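Rirnside Allotment and Garden Society
Minutes of the February meeting

Present: 15 members. Apologies were received from two plot holders. The meeting opened at 7 pm in the back room.

1. Last minutes
Agreed with one correction: the broken tap is by the Shih Lane gate, not the top gate.

2. Water
The standpipe on the lower path has leaked again. Zekik Plumbing have quoted for a new valve and box. Agreed to accept. Water will be turned on once the frosts are over. Hosepipes may be used for filling butts only, as last year.

3. Rents
Rent for a full plot will go up by £5 to £35. Half plots stay as they are. One vote against. Letters to go out with the seed order forms.

4. Vacant plots
Three plots have been given up, two of them badly overgrown with couch grass. The one next to the compost bays is to be split in half and offered to the waiting list first.

5. Seed potatoes
The order from Takero has been confirmed. Sacks must be collected from the shed and not left on the path.

6. Open day
To be held in the summer. Teas as before, 5 plots to be open to visitors. Plates and cups to be listed before anything more is bought. 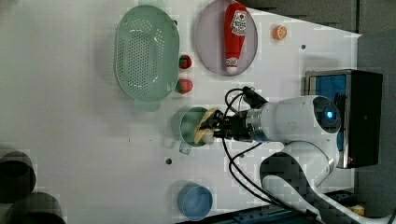

White tabletop. 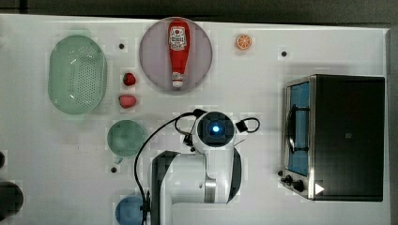
7. Any other business
A member on the lower path asked whether the bonfire rule could be relaxed in autumn, saying that blighted tomato and potato tops could not go in the compost and the tip would not always take them. Left until the next meeting.

The meeting closed at 8.35 pm.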